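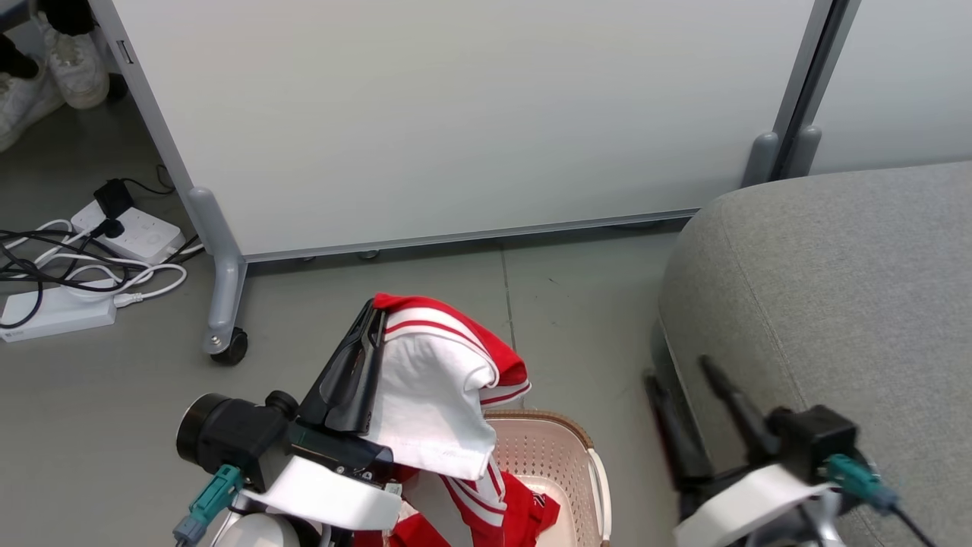

Elsa Dalen writes that she moved her whole pin queue to Plinex in September and stopped scheduling by hand: "I load 200 posts in one sitting and the blog gets steady visits through the month. I'd still like a better calendar view on my phone."

Plinex Scheduler - Small Business Licence
Item no. 3547
Supplied by Sinitz

Plinex queues and publishes image posts to linked social media accounts. It is meant for blogs and online shops run by one person or a small team.

Specifications
Linked accounts: up to 5
Queue limit: 200 posts per account
Users: 2 (owner and editor)
Import: CSV, or direct from an Ekex media library
Link tracking: included, tags added at publishing
Reports: clicks, saves and visits, by board or by post
Time zones: set per account

Posts are released at the times entered in the calendar. If an account is disconnected, its posts stay in the queue and the owner gets an email. Failed posts are retried after 11 minutes, then marked in red.

Images are not resized. Files should be cropped to the right shape before upload - the Ekex import keeps the original dimensions and file name.

Licence term is 12 months. Cancelled accounts can export the queue and all reports as CSV.

Setup questions: Sverre Sjöberg, Sinitz support desk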